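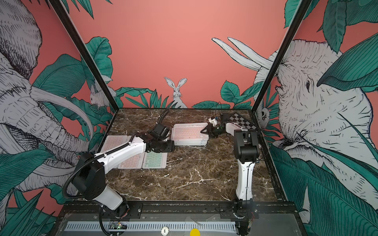
Right, hello, can everyone hear me at the back? Good. I've got 2 confessions before I start. One, I own far too many keyboards. Two, I've talked the people at Lotska into letting me own even more of them. (Pause for Brennan to groan.)

So tonight is about little pastel wireless keyboards, what they're like to live with, and how you sort a pile of them out when they've been stacked on top of each other since October. The Celwood library gave us 300 to go through, and I've had my hands on plenty of them!

First thing I do is get them off the pile and spread them on a table in rows. Pink with pink, mint wherever it fits, yellow at the back. You can't judge a keyboard when there's another one sitting on it.
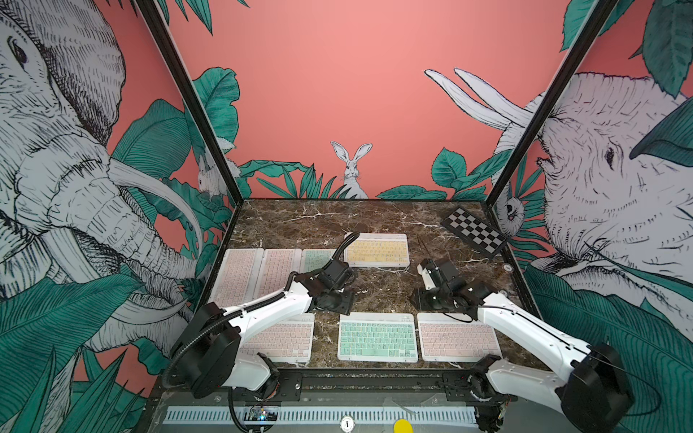

Éabha Egan

Spread out like that you start seeing which ones you'd want on your own desk. I always go for the mint. Eamon Quinlan likes the yellow and we've stopped arguing.

Then get close. I mean nose-on-the-keys close. Pale plastic shows everything, and the wide strip above the function row is where it gathers.

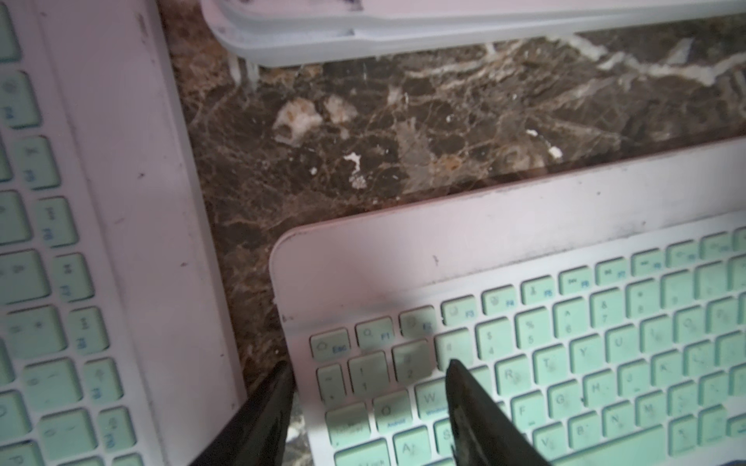 Pink case, mint keys, and a grubby strip along the top

Slightly damp cloth, batteries out first, go along the rows and then between them. Don't spray anything straight on, please. (Tell the Wavorden story here if there's time, skip if not.)

Look at the function keys while you're there, the small blue labels are easy to miss. Questions now, then tea.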